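Home Explore Threads Saved Log in

small apartment, many jars
thread, posted in April

1/ OK so a bunch of you asked what happened with the Great Bottle Problem, and I finally have enough to say that it deserves its own thread. Get a snack, this one's long.

2/ Quick background for the new people: I refill stuff. Dish soap, hand soap, vinegar cleaner, the oil I put on my cutting boards, all of it. There's a refill shop in Eltwood, a short bus ride from me, and I go with a tote bag full of empties and come home with a tote bag that weighs as much as a dog.

3/ For two years the bottles lived under the sink. You know what else lives under a sink? Pipes. Sponges you forgot you bought. A bag full of other bags. Every time I wanted the one in the back I had to take out the ones in front, and every time I did that I found something sticky.

4/ So the plan was to get them up where I could see them. My kitchen has exactly one wall that isn't already doing a job, and it's the wall behind the table. I measured it at 33 inches between the window trim and the light switch. I measured it again because I didn't like that answer. Still 33.

5/ I did NOT want to drill. The walls in this building are some kind of ancient plaster and the last time I put up a hook I got a hole the size of a plum. (It's behind a calendar now. It will be behind a calendar forever.)

6/ Which left a little freestanding shelf that sits right on the table. I wanted metal legs and a wood board, open underneath so I could still slide a plate or a laptop in there. I looked at way too many of these. I have a bookmarks folder. It's embarrassing.

7/ First one I ordered was from Drondeo. Pretty in the photos, wobbled like a baby deer in person. I put one full bottle on it and the whole thing leaned toward the window. Back in the box it went, and getting it back in the box took longer than putting it together, because of course it did.

8/ Second try was the Brasari one and I love it, I'm sorry, I'm going to be annoying about it. Black frame, light board, doesn't budge. Eight screws and one of those tiny bent wrenches. I had it standing before my coffee got cold!

9/ Then came the fun part, the bottles themselves. I had a total mess of old ones. A ketchup bottle. Two jam jars with lids that didn't match. A shampoo bottle from a hotel I stayed at once. None of it poured well and I couldn't tell dish soap from hand soap without sniffing, and that's a bad game to play half asleep.

10/ I decided on colors. Amber, yellow, orange, and a pale blue one so there'd be something cool in with all the warm. Please don't ask me for a system where every color means a thing. I tried that. I made a chart. I lost the chart.

11/ What works for me is height. Tall ones for what I go through fast, short ones for what I barely touch. My hand learned it in a week or so and now I don't even think about it.

12/ Someone asked about labels. I have a whole drawer of label tape and I've used none of it. I like them plain. If I have guests over and they wash their hands with dish soap, well, their hands will be very clean.

13/ Someone else asked if light is bad for this stuff. For soap, I haven't noticed anything. For the board oil I keep the big can in a cupboard and only fill the small bottle. I'm not a chemist, I'm just a person with a shelf.

14/ OK here's how it's looking now, afternoon light and all. 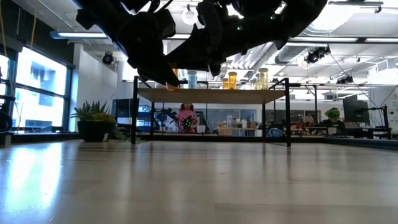 Shelf, bottles, and the spiky guy in the black planter on the left.

15/ I know some of you are only here for the plant. The spiky one is some kind of succulent. I bought it at Hattori, the garden place past the train station, and I've still got the little white tag on the planter. At this point it feels rude to take it off.

16/ There are also trailing leaves creeping along the table toward the shelf leg. I keep meaning to tuck them back. I think they look kind of nice there, so they've got until I need the space.

17/ Things I'd do differently: wipe the board with oil before anything goes on it. I didn't, and then I had to move every bottle off and back on again. Also, buy one funnel. I own zero funnels. I've been using a rolled-up postcard like some kind of pirate.

18/ Things I'd do the same: leave gaps! My first go I packed the board end to end and it looked like a store. I took a few off and put them in the cupboard and now I can grab one without knocking over its neighbor.

19/ Keeping the table clear under and in front of it is the real work. It's such a nice smooth surface that every piece of mail in the building wants to live on it. My rule is that paper gets to stay through dinner and then it has to go somewhere. I follow this rule about half the time.

20/ Next up is the spot under the sink, which now contains the bag of bags and a smell I haven't identified. Pray for me. If you've got a good way to store sponges, the replies are open.

21/ Oh, and yes, I'm keeping the ketchup bottle. It's for pancake batter. It's the best pancake tool I've ever had and I won't be taking questions.

302 replies 122 reposts 2,831 likes

More from this author
The hook, the plaster and the calendar
What I bring to the refill shop (and what I carry home)
Ranking every jar lid I own
My spice drawer, before and after
Can you save a burnt pan? Three tries

About Help Contact Privacy © small apartment, many jars Back to top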